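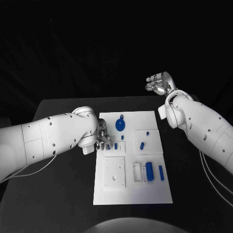

Orkville Community Boards > Arts and Stage > Youth theatre fees, are they worth it?

tattybogle
Posted 31 December 2018

Hi all, bit of a moan and a question. My daughter (she's nine) did the June show with the Plollside Youth Players and adored every minute, she was third villager with one line and you'd have thought it was the West End. Now the fees for the spring term have come through and it's 300 plus costume hire. We can just about do it but I'm wondering what other parents think? The school has a drama club that costs next to nothing, only they never seem to put anything on.

greasepaint_gran
We've had 3 grandchildren go through Plollside and I'd pay it again tomorrow. The eldest wouldn't order her own chips before she joined! Now she does the announcements at her school fair. They do work them hard in the last fortnight though, so be ready for late suppers.

rowF_seat9
I'll be the grump. 300 is a lot for one line. My lad did two years there and the same handful of kids got the leads both times. Nice people, good sets, but if yours isn't a belter she'll be a villager till she's sixteen.

greasepaint_gran
That's a bit unfair, rowF. They changed how they do auditions after the summer, it's numbers on stickers now and the singing is heard separately.

rowF_seat9
Didn't know about the stickers, fair enough. Still think the fee is steep. 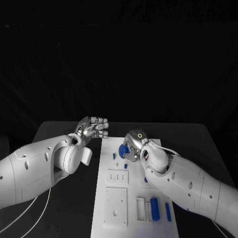

Have they said what it covers? When we were there hall hire and scripts were in but the T-shirt was extra, and so was the cast party, which annoyed me more than it should have.

tattybogle
Scripts and hall yes, T-shirt no idea. I'll ask. The letter says the Zimex hall is costing them some 4000 a year now so I do see where it goes.

hamlets_hamster
Have you looked at Châu? It's the little studio over the bakery, they do Saturday mornings and it's 200 a term. Smaller groups, no big show, more games and making up scenes. My two love it (mainly for the smell of buns, I suspect).

greasepaint_gran
Lovely place but it's not the same as standing on a proper stage with the lights on you. Some children need the show to aim for.

hamlets_hamster
And some get sick with nerves, mine did! Depends on the child really.

tattybogle
She's definitely a lights on her sort of child, oh dear. Might see if they'll let us pay monthly. Does anyone know who to email? The address on the letter bounced.

rowF_seat9
Try the box office one, they pass things on. And ask about the T-shirt.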